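I keep a notebook on the cell, and the first page is a list of things the sales sheet said I wouldn't have to do. Recalibrate. Retape cables. Wipe fingers. I've done all of them since September.

Precious Panganiban, who had the job before me, told me the arm would "hold its setup" for 400 hours. I got 45 out of it before the grip started landing wide. Dosance support wanted a log file. I sent the log file. They wanted it in a different format.

So now I do my own check, and I trust it more than the wizard in the software. Same table, toy food and dishes, slow speed first. I watch the cable between the wrist and the arm the whole way, and I stop if it pulls tight or wanders somewhere a finger could catch it.
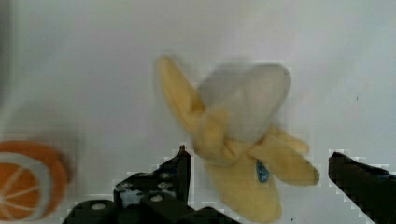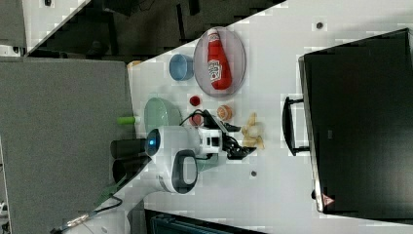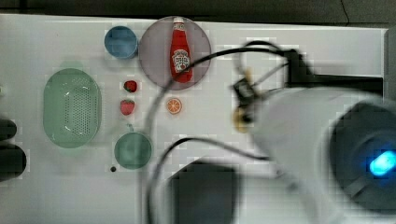
Magdalini Mavromatis thinks I should use wooden blocks, the way the Plestanmont manual does. Fine, blocks are easy to measure. They also forgive everything. A finger that's a little out of line will pick up a block all day and you'll sign off on it. Soft stuff folds and slides, and round stuff rolls, and then you find out.

My order, for anyone stuck with one of these:

- Power off, fingers wiped, finger screws checked by hand
- Cable slack checked with the arm at full reach, then folded in close
- Home position, twice
- Soft items at slow speed, then the dishes
- Only then the software calibration

The last run scored 94 on the built-in test. I have no idea what that's out of, and neither did the guy on the phone. The new firmware is supposed to stretch the service interval to some 1,000 hours. I'll believe it when I've gone a month without getting the hex keys out. Next job is the cable clips, and I'm still waiting on a price from Jimport.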